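Trash Talk from the Ground Floor

The Famside newsletter has covered waste baskets once before, in an issue that drew over 300 replies and cost us at least one subscriber. We're going back in.

Last month's pickup bill lists 35 bags of trash. The building doesn't make 35 bags of trash. It makes a more modest amount of trash and a great deal of air, because a good many people tie off a bag once it has a yogurt cup in it and feel they've done their part. So for the rest of September we are going back to basics, starting with the small mesh baskets on the concrete floors downstairs, which have been asked to hold everything from drink bottles to somebody's tax folder.

Bottles first. One bottle takes up a surprising share of a small round basket, mostly by lying there. Cap off, squash it, cap back on. Kandpal, who haul it all away, would also like them empty, and have told us so in a tone I can only call patient.
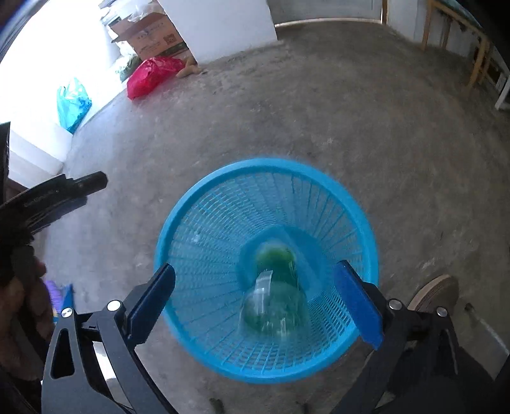
One green bottle, blue basket.

Now, wrappers. A clear plastic bag weighs nothing and behaves like a sofa. Drop in a couple and the basket looks full to the brim, at which point the next person sets theirs down on the floor nearby, and the one after that takes it as a house rule. Press the air out, fold it over, push it down. Tying it in a knot works too, if you have the wrists for it. The same goes for the shopping bags that gather along the walls -- if yours has things in it that you want, take it home, and if it has things in it that you don't, you see where I'm going.

Cardboard boxes still go flat, and still go out on Wednesday. 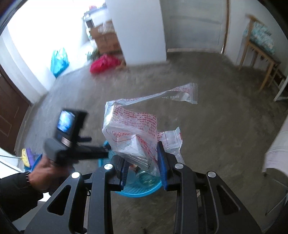 Zodwa Mthembu wrote in to say that folding is all very well, but a folded wrapper springs open again the minute you turn your back, and she has had much better luck stuffing all of hers into a single bag and throwing that out when it's as hard as a football. She would also like it known that she has never once tied off a bag for a yogurt cup.

Noted on both counts. The football method is approved for use on all floors. Spare liners are on the shelf by the stairs, 200 to a roll, and one per basket is plenty.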